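Findero build log: wrist tracking, second attempt

The marker cubes are on version four now and I think the geometry is settled. Notes follow, mostly so I stop repeating the same measurements.

The job of the cube is to give a wrist pose that the arm at home can replay. Findero is the arm; Filtis is the script that turns the recorded poses into joint targets. Version three had a single flat tag on the back of each glove. It worked while the palm faced down and failed as soon as the wrist rolled. A cube presents at least one usable face over most of the range, and often two, which removes the flip ambiguity you get from a single small square seen nearly head on.

Printing took two tries. The first set had tags glued on by hand, and one face was rotated 90 degrees from where the config file said it was. Filtis accepted this without complaint and the arm tried to pour water sideways. There is now a check at startup that compares the relative pose of every visible pair of faces against the model and refuses to run if they disagree.

The strap matters more than I expected. With a loose strap the cube rocks on the back of the hand whenever the fingers close, and that rocking goes straight into the wrist estimate. Dymphna Tierney suggested running the strap across the knuckle side and pulling it tight before making a fist. Residual error dropped by almost half.

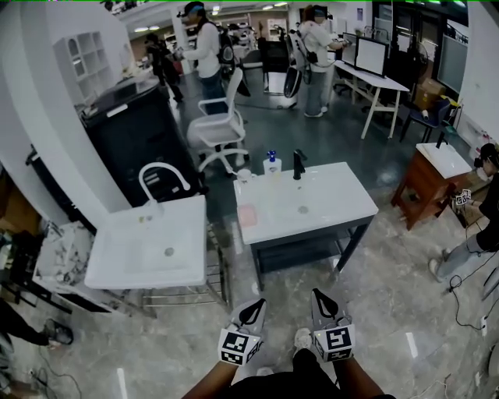 Sink tasks are the hard case for this setup. A tall faucet hides a cube at exactly the moment the hand goes under it, and the basin pushes both hands into a small volume where one cube covers the other. My first fix was to hold the last good pose. That gives a visible step when tracking comes back. The current version interpolates across gaps up to 13 samples and throws away the segment if the gap is longer. At 20 samples per second that is 650 milliseconds, which covers most reaches past a faucet.

I ran 307 segments through the new filter in March. Discards were mostly two-handed sponge work. Horațiu Bratu thinks I should use the accelerometer in the glove to bridge longer gaps. I tried it on paper and the drift is too large without a proper bias estimate, so it goes on the list.

Remaining items:

White cubes pick up glare from ceiling lights, and the detector loses the quiet border around the tag. Matte spray helps. Sanding first helps more.

Cube mass. I would like to hollow the print out, but thin walls warp and the faces stop being flat.

Calibration between the head camera and the cubes still needs a full restart if the headset slips. I want a short routine that can be repeated between tasks, with the hands held still in view for 200 frames.

The gripper end of Findero has not been touched since the last post. The left finger still binds when it closes past halfway. New bushings are ordered.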